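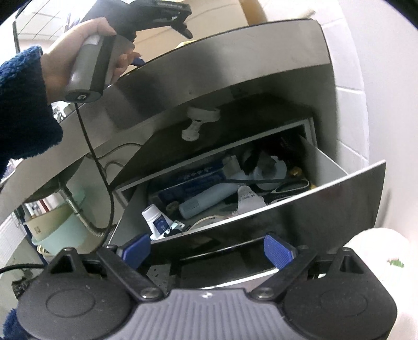
Day two of The Great Kitchen Clear-Out and I've decided you're all coming with me, because I need the company and Hayley has stopped answering my texts (fair enough, I sent her 11 before breakfast).

The rule I set myself was one drawer at a time, everything out, wipe it down, and only put back what we've used since March. That rule lasted until I found the good string. I'd been looking for the good string since Easter, so of course I had to sit down with a cup of tea and tell Mum.

Drawer under the counter is the one everybody in this house treats as the place things go when you don't know where things go. Takeaway menus, birthday candles, a key to a bike lock for a bike we sold to Tarun. I've kept the key in case he rings.

Harsh says I should buy those bamboo divider things, and I probably will, but I'm trying very hard to sort first and shop second this time. Last time I came home with 25 little tubs and no idea what any of them were for. They're still in the garage if anyone wants them!

Then there's the counter itself. I'm forever telling people that a black benchtop looks gorgeous for the first 15 minutes after you've wiped it and then shows every speck you've ever dropped. I'd still choose it again, mind you. I love it at night with just the little lamp on.
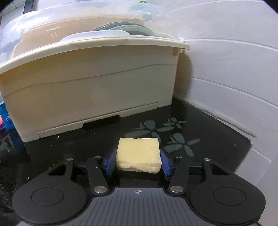

Pale yellow block on the black counter, white specks and all. Crumbly along the bottom edge too.

Mamta asked what I use on the bench and it's only warm water with a drop of dish soap, then a dry tea towel straight after, going in long strokes so you don't leave swirls. I've tried the fancy sprays and they all left a film, or else I was using too much, which my sister would tell you sounds like me.

Anyway, it's 10th December and I've got people coming for lunch on the weekend, so the pantry will have to wait its turn. I opened the door, looked at the spice shelf, and shut it again very gently.

If you've got a way of storing baking paper so the roll doesn't fall on your foot every single time, please, please tell me. Vikas suggested a magazine holder on its side and I'm off to see if we've got one.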